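Home | Ask Why | Make It | Animals | Grown-Ups
Last updated: September

Does a glue stick really stick?

People say a glue stick is the tidy way to stick paper. Is it? At Ask Why we don't believe things just from reading them on a box, so let's check.

A glue stick is glue in a solid lump. Rub it on paper and a thin layer comes off, a bit like lipstick. Glue creeps into the tiny gaps between the paper's fibers. As it dries, it hardens and grips.

"More glue means more stick." Hmm. A thick blob takes longer to dry, and the paper can slide while you wait. One thin coat, right out to the edge, is usually plenty. Edges are where paper peels first, so hold the sheet down with your other hand while you work there.

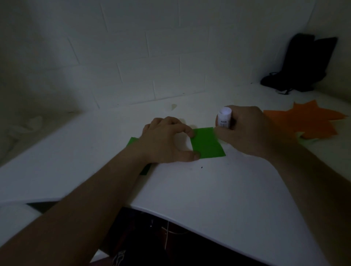 What about folded paper?

Some kids at Banville School told us glue sticks are useless on folded paper. We doubted that too. A fold makes paper springy, and it tries to pop open before the glue has set. Is that the glue's fault? Try pressing the fold flat with a fingernail first, then glue, then count to 33 with your hand on top.

Thin paper is harder. It wrinkles if you push, so go lightly and rub in one direction. Ingrid Fitzsimmons, who teaches art there, says wrinkles always smooth out under a heavy book. We tried it with 12 scraps and a dictionary. Always? No. Most of the time, yes.

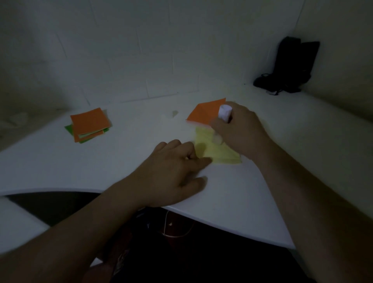
Gluing yellow paper, with a folded orange square beside it.

Don't take our word for it either. Glue two scraps, wait until after lunch, and pull.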